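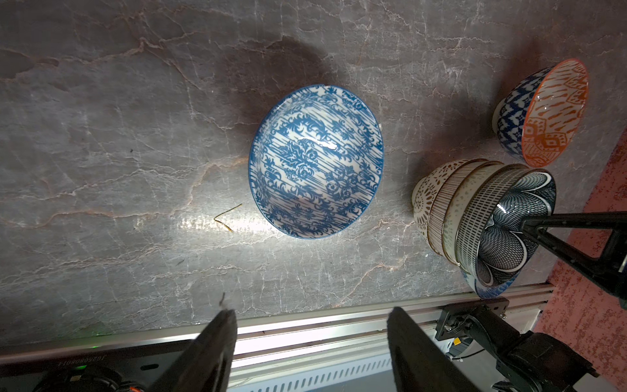

Call for participants: the patterned bowl study at Bidholm

Do you have a favourite bowl? Most people do, even if they have never said so out loud. It's the one you dig out from the bottom of the pile for your porridge, and the one you'd be properly upset to see chipped.

Mandska is looking for people in and near Belby who would enjoy spending a couple of hours with our collection of patterned bowls this July. You'll handle them, sort them, stack them, put them away and talk to us about which ones you like and why. You don't need to know anything about ceramics. If you eat soup, you're qualified!

What we are trying to find out

People who own mixed crockery (and that's an awful lot of us) have their own ways of keeping it. Some go by size, some by colour, and plenty of people have a system that makes perfect sense to them and baffles the rest of the household. We want to learn how pattern comes into it. Does a blue-and-white damask bowl belong with the other blues, or with the other busy ones? Would you nest a brown floral next to thin brown stripes and a speckled one, or does that set your teeth on edge? What about an orange-red interior with navy zigzags round the outside – does that live in the cupboard or out on show?

The findings will go into a free booklet on storing and displaying mismatched tableware, and will help us plan the open shelving for the new kitchen at Bidholm.

What you'll do

Sessions last 2 hours, with a tea break in the middle. You'll work at a marble worktop, first on your own and then in a pair. There are three parts:

Sorting. You get a group of bowls and arrange them however feels right. We'll ask you to chat as you go.

Stacking and putting away. Same bowls, real cupboards, and a shelf that is a little too short. This is the part people get very keen on.

Choosing. Pick one bowl you'd use every day and one you'd only bring out for guests, then tell us about them. Bring a bowl from home too if you like. We love seeing them, and it goes home with you afterwards.

We'll take written notes and make a sound recording of the conversation. Your name won't appear in anything we publish.

Who can take part

Anyone aged 18 or over who is comfortable lifting and handling ordinary kitchen bowls. You can sit or stand, and the worktop can be reached from a wheelchair. We would especially like to hear from people who share a kitchen, people who have just moved house, and left-handers, who were thin on the ground in our first round. Please mention it in your message if you're colour-blind. You're very welcome, and we'd like to ask you a few extra things about telling patterns apart.

Sessions are in English. If you'd like to bring someone along to help with language or anything else, do.

When and where

We're running 7 sessions through July, some in the daytime and some in the evening, with up to 6 people in each. All of them take place in the upstairs kitchen at Bidholm, Belby. There is a lift. The bus stops outside, and there are a few parking spaces round the back, though they fill up early.

What you'll get

A £25 voucher for the Jalali shop, tea and cake, and a copy of the booklet when it's printed. Bus fares within Belby are paid back on the day, so keep your ticket.

How to apply

Send a short message through the contact form on the Mandska website, quoting reference 2140. Please tell us:

your first name and the best way to reach you
whether daytime or evening suits you
any food allergies (for the cake)
a line or two about how you keep your bowls at home – a messy answer is a perfectly good answer

The closing date is Jun 5, 2026. We'll reply to everyone within a fortnight of that, and anyone we can't fit in this time can ask to go on the list for the plates and mugs sessions.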